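What We Wear to Work When Work Won't Say: A Report on "Smart Casual"
Project report, Fashion and Retail Studies, second year
Submitted 31st December

Background

My project began with an email. I had a summer placement at Wevarent, a clothing rental company, and the note about my first day said the dress code was "smart casual, nothing too fancy, but please look put together." I read it four times. I wore a blazer. The person at the front desk was in overalls, and the person who collected me from the front desk was in a suit, and both of them looked at the blazer with what I took to be pity.

The question I set myself was simple enough. When people are told to dress smart casual, what do they put on, and how much of it did they already own? My supervisor suggested I narrow this down. I narrowed it to tops, shoes and "third pieces," the trade term for a jacket or cardigan you add so that an outfit looks as if it was planned.

Method

Wevarent let me use one month of rental records, from June, with customer details removed. There were 2,831 rentals in the file. Customers pick an occasion from a menu when they order, and 1,592 of them had picked "office or office event." The rest were mostly weddings, along with a category called "other," which I opened once and decided to leave for a braver student.

I sorted the office rentals by type and color. I had planned to do this with a formula. The formula did not recognize "oatmeal," "sand," "stone" or "biscuit" as the same color, and to be fair to the formula, Wevarent charges as though they aren't. In the end I went through the list by hand over most of a week.

I also kept a clothing diary for the length of the placement, noting what I wore, what I had meant to wear, and why those were different. My supervisor called this "a sample of one." I have kept it in because it took a long time.

The third part of the work was a store visit. I went to the Clernaren outlet on two afternoons and looked at how the office section was laid out, which signs were used and which pieces were put together on the mannequins.
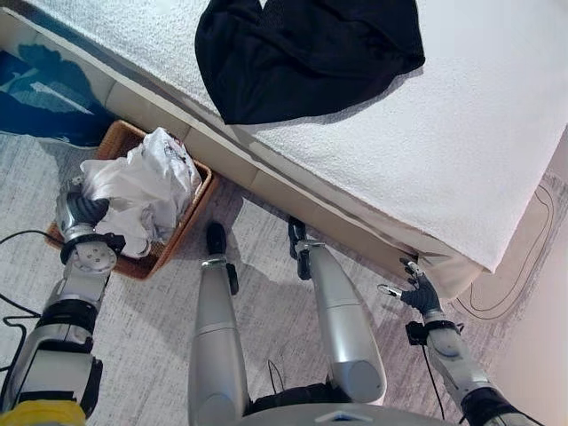
Findings: rentals

People do not rent basics. That is the main result, and I could have guessed it before I started, although a guess would not have filled a report. Plain T-shirts and plain black pants hardly appeared in the office group. Jackets did, in large numbers, and so did printed blouses. Customers seem to trust their own closets for the casual half of smart casual and pay somebody else for the smart half.

Shoes were rented less than I expected. Wevarent's view is that people don't like borrowed shoes. Mine is that the shoe photos on the site are very small.

Findings: the store

Clernaren has a sign that says "Desk to Dinner" hanging over a rack of wrap dresses. I would have liked to see one sign for people who go from desk to bus to couch, but the market has spoken. Every mannequin in the section had a third piece. One had a third piece over its shoulders and another tied at its waist, and I was unsure how to code it.

The label I found most useful was Kilell, a small in-house line that prints two or three suggested pairings on the hang tag. It is a plain idea and it works. I bought a cardigan on the strength of the tag, which should be declared here as a possible source of bias.

Findings: the diary

I owned enough clothes for the whole placement. I wore the same 3 tops for nearly all of it. The blazer came out once more, for a presentation, where everyone else was in sneakers.

Reading

The set text was Ní Mhurchú on uniforms and unwritten rules. The argument is that a vague dress code is stricter than a clear one, as the newcomer has to learn it by getting it wrong in public. I resisted this chapter in the first semester and have since come around to it.

Problems and limits

One month is a short period, and June is warm, which can't have helped the knitwear figures. The occasion menu relies on customers telling the truth, and at least one sequined jumpsuit was filed under office. The discussion section was supposed to be up to 1,000 words and has been cut hard, including a passage on loafers that I still think was good.

Recommendations

Employers should send a photo with the dress code. Wevarent should make its shoe photos larger and settle on one word for beige. If the project is repeated, it should cover a winter month as well, and whoever runs it should ask about the color names before sorting anything.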